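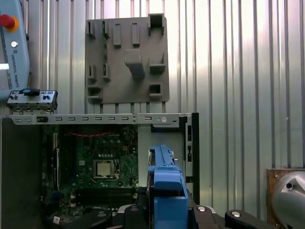 *Written by Balthasar Berchtold, with corrections from Dymphna Madigan. Bench guide, October revision.*

## 4. Setting up the computer case task

This section is for the operator who prepares the bench in the Skalness workshop before a run. You should have finished section 3 (power, network and emergency stop) already. Please read all of section 4 one time before you touch the arm.

Many visitors ask if the robot can build a computer yet. Our answer is: it can do certain steps, on a bench that a person has prepared with care. A person in a repair shop takes a case from the shelf, puts it down a little crooked and starts to work. The arm can not accept so much crookedness. Most of this section is therefore about putting things in the right place.

### 4.1 Placing the chassis

1. Press the stop button on the pendant and check that the arm does not react to a jog command.
2. Remove the side cover of the chassis and store it under the bench.
3. Lay the chassis so that the motherboard faces the open side and the vented rail is on the side of the fixture plate.
4. Push the chassis against the two bench stops. You should feel contact at both.
5. Tighten the bench clamps by hand only. With a tool you can bend the case, and then the taught positions are wrong.

**Note:** Leave the processor in its socket with the retention bracket closed. Processor removal is not part of this task. Ciarán Foley is preparing a separate section for it.

**Caution:** Look for wires which cross the board. A thin wire near the rail is easy to overlook and a finger can catch it. Fix it down with tape if it stands up more than 9 mm from the board.

### 4.2 Checking the fixture plate

The gray plate on the corrugated wall has holders, slots and ledges in different shapes. Its positions are stored in the program under the name HURECK. If somebody has moved the plate, even a little, you must teach it again (see 4.4).

1. Pull gently at each corner of the plate. It must not move.
2. Look into the box holder at the upper right corner and into the pocket at the lower left. Remove dust and any forgotten screws.
3. Compare the raised features with the drawing in Appendix B. A broken clip is hard to see from the front, so touch each one with your finger.

### 4.3 Checking the gripper

1. Wipe the black pads with a dry cloth. Do not use alcohol, it makes the rubber hard.
2. Check the screw in each pad. If one is loose, tighten it with the short key from the Marchetti tool set.
3. Look at the blue finger assembly from the side. Replace it if you find a crack near the steps.
4. Open and close the gripper 25 times at low speed and listen. A clicking sound means that the finger is not seated well.

### 4.4 First slow run

1. Set the speed to 9 percent.
2. Release the stop and keep one hand on the button.
3. Start the program `front_panel_short`. The arm goes to the front I/O bracket first. Stop it when the fingers are above the bracket and check the gap on both sides.
4. If the gap is not equal, correct the position in the Jollerer menu and save. Then start again from step 1.
5. After one clean run you can increase the speed to 31 percent. Please do not go higher without asking Éabha McGrath.

**Caution:** The blue finger can hide part of the case interior from the wrist camera. Do not trust only the camera view when the gripper is low - stand where you can see the drive bay with your own eyes.

### 4.5 What to expect

We made 110 runs with the bracket task in this layout. When the chassis was against both stops, the arm did well with rigid parts. Soft parts are another matter. A cable does not lie in the same place two times, and the small plugs are still done by hand here. Carla Dabbas does one in a few seconds while talking to somebody, and we have no program that comes near to this.

If a run fails, do not repeat it immediately. Write the step number in the run log, press stop, and check 4.1 and 4.2 again. In our log most failures came from the chassis position, and only a few from the gripper.

Continue with section 5 when two slow runs in sequence have finished without correction.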